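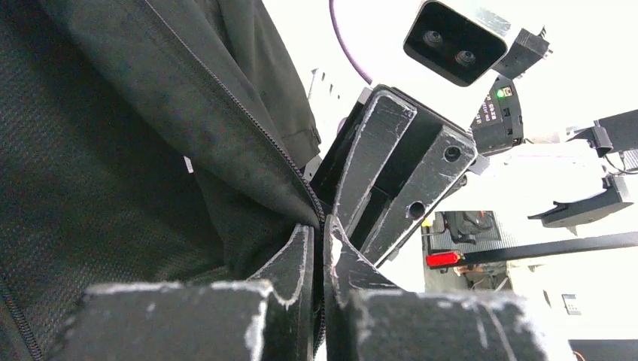
Unit 4 – dark zip jacket, fabric gathered in a fold

Home | Units | Readings | Contact

Personal Well-Being, Unit 4: Rest and the Slow Week
Handout, February

Read before class, we wont go over all of it.

Last unit = goals. This one = what you do when the goals are running you. Main idea: rest is a practice. Needs a slot, same as anything else on the calendar.

Three kinds we'll use all term:

Body rest – sleep, lying down, slow walks.
Attention rest – no screen, no podcast, one thing at a time.
Social rest – time when no one needs an answer from you. Most people skip this one.

Know the difference between rest and numbing. Two hours of scrolling can be either. Test: how do you feel ten minutes after? Write it down, don't guess.

The Plumside log
Some of you had this in the fall. One line in the evening: what drained, what filled. No scores. My own first log ran 143 entries and most are dull. "Bus late. Soup good." Fine. The dull ones are where patterns show up – mine was that every bad evening followed a skipped lunch.

The Sesitholm hour
One hour a week, same time, phone in a drawer. Pick the hour now, before you leave the room. 4 p.m. works for a lot of people, mornings get eaten. If you miss it, dont double up next week. Just do the next one.

Common trouble
– Guilt. Expect it in the first few weeks. Note it in the log and stay put.
– Turning rest into a project. If you bought a special notebook, ok, but start with page one tonight.
– Family thinks you are free. Tell them the hour ahead of time.

Reading
Chuensuk packet, first half only. The section on evening routines is the one to mark up. Skip the sleep tables, they're for next unit. Bredau essay is optional, long, good on boredom.

Due next class
Seven log lines, messy is ok. One paragraph on your hour: where, when, what got in the way. If you kept it and hated it, say so, that counts.

Late papers go in the box by the door, not email.

Share this page | 733 shares | 4 comments

We use cookies to remember your settings. Accept | Manage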